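Thread about the new Gumura album, because I have listened to it all week and my friends are tired of hearing me. 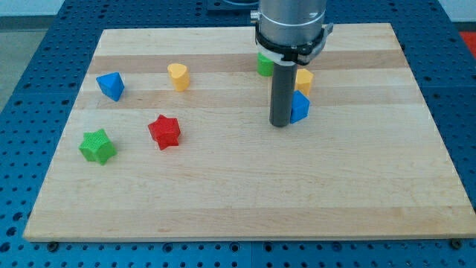
Maple board on the blue table

1/ The album is called Utgate. It has only 2 tracks, and the first is very long. I wanted to skip the opening drone. Please do not skip it — the low note changes so slowly that you notice only when it is already different.

2/ They are a trio: cello, modular synth, and a zither tuned in a way I do not understand. The netlabel Virkell put it out in February, free to download. There is also a cassette, 300 copies.

3/ My favorite moment is at the end of track one. The synth goes away and the zither stays alone with a lot of room sound. Somebody coughs. I am glad they kept it.

4/ The second track, "Le Roux," is harder for me. The cello is scratchy and close to the ear. On headphones it was too much, on speakers in the kitchen it was beautiful.

5/ Their older record had roughly 172 downloads when I found it. Today the counter for Utgate says 2210. For music this quiet I think it is a lot.

6/ If you like it, try the older one next. It is shorter and has more melody. I still have no cassette player, but I ordered the cassette.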